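Simulated Kitchen Manipulation: Project Report
Berhanu Demissie, second-year robotics project
Submitted Friday, July 13, 2018

Our group built a practice kitchen in simulation so that we could test arm control before booking time on the lab arm. We called it Melow. The room has beige cabinets, a marble-topped table and a plank floor, and the wall and floor textures can be swapped between runs. I wrote the grasping code and the camera set-up.

The first task was to hold a flat object over the table and keep it steady while the arm changed position. We started with a thin slab because it is harder to hold level than a cube.

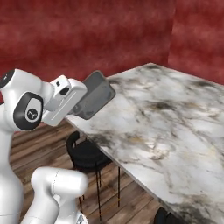
Figure 1. The arm holding the grey slab near the edge of the marble table.

We ran the holding task 100 times with the same start position and a new target each time. Most of the failures came from the wrist turning too far, and limiting the wrist angle in software dealt with nearly all of them. The remaining slips were put down to the friction value, which we had copied from a tutorial and later raised.

The second task used the cabinets. We wanted the arm to find a handle from camera views alone, with no positions given to it.
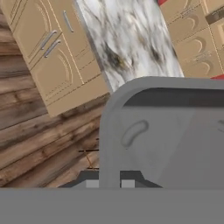
Handle detection took up most of the time from December onwards. My first version looked for long straight edges and assumed that handles would be upright in the view. With the camera tilted this does not work, as the bars come out on a diagonal, and the arched trim on the doors adds more edges to sort through. I changed the detector to look for short parallel edges at any angle. Bars set close together were still sometimes merged into one, so I added a minimum gap of 3 pixels.

We then moved on to planning the reach. The planner, Jukent, was written by another group last year and we made two changes to it. It now checks the elbow as well as the gripper for contact with the doors, and it stops if no path is found in 2 seconds.

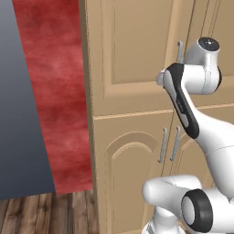 The elbow check made planning slower, but we kept it in for all the later runs. Pulling a door open is not finished. The hinge model still needs work and the code for it is in the Brotuvano folder with my notes.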